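Wulodon Bench Notes
Home | Notebook | Procedures | Parts log | Contact

Tuesday. Bench rules for two-arm cloth work, second pass

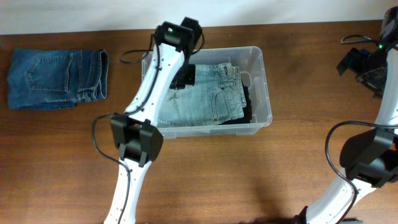 Bench 2, jeans and bin task. Left gripper over the bin, dark pair folded at far left.

Continuing from last week's page. Duyên asked for the rules in one place before the Maltudville bench starts on the same task. These apply to the laundry setup only. Rigid parts have their own sheet.

1. Clearance over cloth. The approach pose stops above the garment and holds there. Lower only after the hold, at the slow speed setting. Minimum hold is 2 seconds. Keith wanted one. I tried one and the cable was still swinging when the finger went down, so it stays at 2.

2. Bin rim. Treat the rim as a hard obstacle on every path, including the short ones. Clear plastic reads badly on our depth sensor and the planner will sometimes route straight through the wall. Enter the bin outline by hand at the start of the session. Re-enter it if the bin has been moved at all.

3. Cable loops. Slack at the wrist has to allow full rotation without touching the table or the other arm. Check by turning the wrist to both limits with the power off. The lower cable should not cross the bin footprint. Tie wraps at the joint housings only, never across a moving link.

4. Arm separation. 28 cm between grippers at all times unless the task is a shared grasp. The idle arm parks on its own side, raised. Parking low is faster on the next pick, but it blocks the reach-in area for whoever is resetting the table.

5. Reset. Both arms parked, motion disabled at the switch, then hands on the table. A green light on the wrist does not mean motion is disabled. It means the gripper has power. Natalina had this backwards in the April draft and it was copied to the wall sheet. Wall sheet now corrected.

6. Garment start state. Folded, waistband to the right, pocket side up. Mixed start states go in a separate run with a separate label. Do not change the fold partway through a set to help the gripper.

Speed cap while anyone is inside the tape line is 40 percent. This came from Huguette's review and I have no argument with it. The Mittal controller does not keep the cap through a restart, so read it back each time and write it in the log.

Open items:
- Finger pads. The Britden pads slip on denim seams. Eino has ordered a softer set.
- Stop button reach. Fine from the front of the bench, poor from the left end. Needs a second button or a longer lead.
- Dark cloth on the bottom of the bin is hard to segment. Lamp position to be tried. No rule yet.
- Rule 4 distance was set for the old grippers. Measure again after the pad change.

Ran the checklist start to finish twice this afternoon. It takes almost 6 minutes, most of it on rule 3.

Comments

Keith Tautahi: Fine with the 2 second hold. Can we shorten it for the empty return move? There is no cloth under it.

Huguette Turcotte: Rule 5 should name the switch. There are two on that bench and one only cuts the lamp.

Eino Kemppainen: Pads are due next week. Please leave the old ones on until I have the slip numbers.

Natalina Lo Presti: Old wall sheet was also up at bench 1. Taken down.

Last updated: Tuesday, 4:40 pm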